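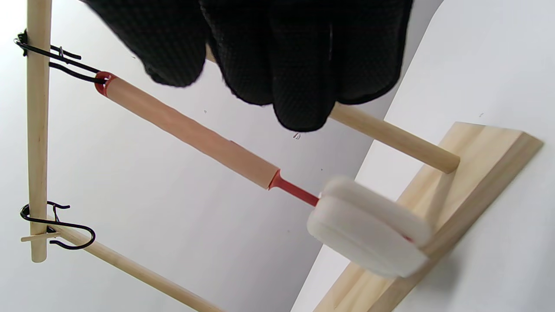 Zostcombe Extends Household Reuse Program Through Spring

The Town of Zostcombe will continue its household reuse program for a second season, following a vote by the town council to renew funding at the current level. The program accepts furniture, kitchenware, small wooden goods and winter clothing that residents no longer need and offers them to other households at no charge.

In its first season the program placed 884 items with new owners. Of these, 562 were pieces of furniture, mostly chairs, bookcases and bed frames. The Department of Public Works reports that bulk pickup requests fell over the same period, although it has not attributed the change to the program alone.

Items will again be received at the former Vanier warehouse on the east side of town. The building was leased to the town last year and has since been fitted with a loading ramp, new lighting and a heated sorting room. Drop-off hours begin at 9 a.m. and end at 2 p.m. Residents are asked to use the side entrance on Godinho Street, as the front lot remains reserved for collection. 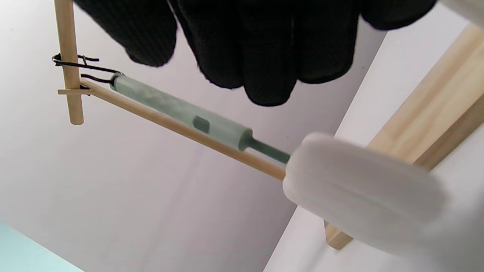

Gloved hands and a thin wooden dowel.

Under the renewed terms, the program will add a small repairs service. Chairs with missing rungs, clothes racks, shelving and similar articles that were previously turned away may now be accepted if the damage is minor. Repairs will be limited to wooden and metal household goods. Electrical appliances, mattresses, car seats and cribs will not be accepted in any condition.

A waiting list for larger items opened in September and currently holds 148 households. The town has set a limit of 5 items per household each month, to be counted from the date of the first collection. Households on the list will be contacted by mail or telephone when a suitable item becomes available, and will have one week to arrange collection before the item is offered to the next household.

Delivery within town limits will be provided by Hemau, the moving company that served the program in its first season. Delivery is offered to residents aged 65 and over and to those without access to a vehicle. Requests must be made at the time an item is reserved. The fee for delivery, which was charged during the first season, has been removed.

The council also directed staff to study whether the program should accept building materials such as doors, window frames and unused lumber. A report on storage needs and cost is expected before the next budget is prepared. Until then, residents with building materials should continue to use the transfer station.

Registration forms are available at Town Hall and at the public library. Residents who registered during the first season do not need to apply again.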